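How to Build a Wedding Seating Chart Without Losing Any Relatives

Posted 7/24/19 by Remedios Ambrosio

The flowers will be lovely and the cake will get eaten. The seating chart is where families go to settle scores from 1987. I have helped enough couples through it to have a method, and the method is below. You'll need one evening to start, a second evening to fix what you did on the first, and a snack for each.

Before you begin

Get the floor plan from your venue. I mean the real one, with the pillars, the kitchen door and the spot where the band's speakers go. Couples often work from the pretty drawing in the brochure and find out later that table six has an excellent view of a column.

Ask the venue three things: how many people fit at each table with chairs all the way around, how much room the servers need behind those chairs, and whether the tables can be swapped for another size. Write down the name of whoever told you. Answers have a way of changing.

You also need your guest list, with the replies in. If half of them are still missing, call people. It feels rude for the first two calls and then it feels wonderful.

Step 1: Sort people before you sort tables

Get a pack of small sticky notes and write one guest on each. Couples get two notes stuck together. Babies in high chairs get their own note, since a high chair takes up as much room as an uncle.

Now make piles. Her college friends, his cousins, the work people, the neighbors who watched you grow up and have opinions about it. Don't think about tables yet. You are only finding out who already knows whom.

There will be a leftover pile. Every wedding has one: the former roommate, the piano teacher, the plus-one of a plus-one. Set it aside and be kind to it. We'll come back.

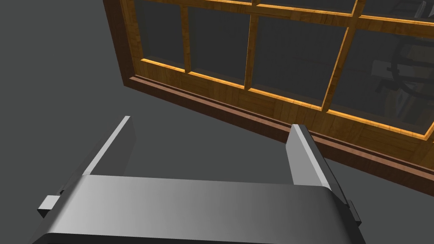 Step 2: Place the people who can't be moved

Start with your own seats. Head table, sweetheart table, or a regular round with your closest friends -- all three are fine, and somebody will tell you that two of them are wrong.

Next come parents and grandparents. Older guests go near the exit to the restrooms and far from the speakers. Anyone with a wheelchair or walker gets an outside spot with a clear path, and you take the chair away ahead of time so it isn't done with a flourish in front of everybody.

If your parents are divorced, give each one a table of their own, the same distance from yours. Measure it if you have to. When Rania Fakhoury got married she paced out both sides of the room in her socks, and her mother still checked.

Step 3: Fill in by pile

Take your biggest pile and break it into table-sized bunches. Try to give each guest at least two people they'd happily talk to through a slow salad course.

Leave one open seat at a few of the tables while you work. A chart with no slack in it falls apart the first time a cousin breaks up with someone.

Some things I've learned the hard way:

Don't make a singles table. They know.

Don't put all the talkers together. It sounds like a party, but it's a panel discussion with no moderator.

Teenagers are happiest together and a little out of sight. Small children are happiest with their parents, who are less happy, but that's the arrangement they signed up for.

Your coworkers will talk about work wherever you put them. Keep them near the bar and let it run its course.

Step 4: Bring in the leftovers

Pick up that pile again. Give each of these guests a table with a natural host, the kind of person who says "So how do you know the couple?" and waits for the answer. Khalil Khasawneh was this person at every wedding I went to for years. I once saw his card at a table made up entirely of strangers, and by dessert they had planned a fishing trip.

If you have a Khalil, use him well and thank him with a good bottle.

Step 5: Check the feuds

Show the draft to one relative from each side. One each! More than that and you've called a town meeting. Ask a single question: "Is there anything here that will cause a problem?" You are looking for the lawsuit over the boat. You aren't looking for thoughts on the napkins.

Feuding guests don't need opposite ends of the building. Two tables between them and chairs facing different ways will usually do it.
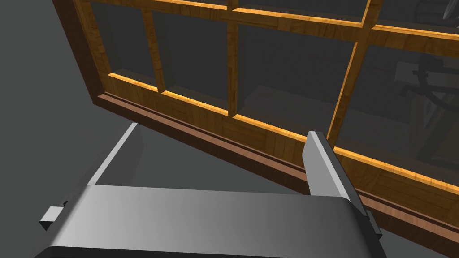
Step 6: Put it into a form the venue can use

Take a picture of your sticky notes first. I have met a cat who undid an entire February.

Then type it up twice, once by table and once by last name. The venue wants the first list. Whoever is standing at the door with a lost great-aunt wants the second. Mark meal choices and allergies on both, in plain words. "Fish" is good. A tiny drawing of a fish is charming until the printer gets hold of it.

For a wedding of 60 guests you can skip the big display board and use escort cards on a side table. Boards are handsome, but I've seen one quoted at $499, and you can't fix a name on it with a pen. Cards can be redone at the kitchen counter the night before, and some of them will be.

Check the spelling of every name against the reply card. Then have somebody else check it. Jabari Nyaga has been to 5 weddings as "Jabbari" and keeps the cards in a drawer.

Step 7: Stop

Pick a date, a week before the wedding if the caterer allows, and after that only change the chart for someone who can't come or someone who suddenly can. Every other request gets the same reply: "Oh, the venue already has it." Say it pleasantly and move on to the weather.

Give the final lists to your day-of person along with 4 blank cards and a pen that matches. Somebody's surprise date will turn up in a nice suit, and he'll need to eat too. Put him in one of the open seats, and tell the kitchen before the salads go out.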